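3.2 Collection of witness reports

The reports used in this study come from the Ullent archive, a private collection of letters and telephone notes about large unknown animals seen near Rokthorpe. The archive holds 146 reports. We read all of them twice, with an interval of several weeks between the two readings, and kept a report only if it gave a place, a season and the distance to the animal. After this step, 46 reports remained.

Most of the removed reports were not bad in themselves. Many were second-hand, and in these the distance was usually missing. We did not try to contact the witnesses again, as the older letters carry no address.

3.3 Coding of the descriptions

Each remaining report was coded with the Karabulut scheme, which divides the description of the animal into 4 parts: body size, hair, manner of walking and sound. A part received a code only when the witness mentioned it directly. If the witness wrote, for example, that the animal was "like a bear," we did not conclude anything about the hair. This rule makes the tables less full – but it avoids adding our own picture of the creature to the words of the witness.

Sound was the most difficult part. Several witnesses compared a cry with a noise from the home, such as a door, a kettle or a water pipe. Such comparisons were kept in the original wording and coded as "domestic." Fittings of the ordinary kind belong to this group, together with heating and kitchen noises.
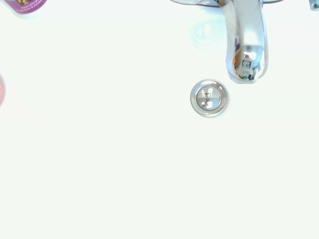
Figure 2. Chrome faucet over a white basin.

3.4 Comparison with known animals

The coded reports were compared with the Gevico list of mammals and large birds recorded in the same district. The list contains 3,000 entries, each with a place and a season. For every report we looked for entries from the same valley and the same season. When a known animal agreed with all the coded parts, the report was marked as "explainable." This mark does not mean that the witness saw that animal, only that the report alone cannot exclude it.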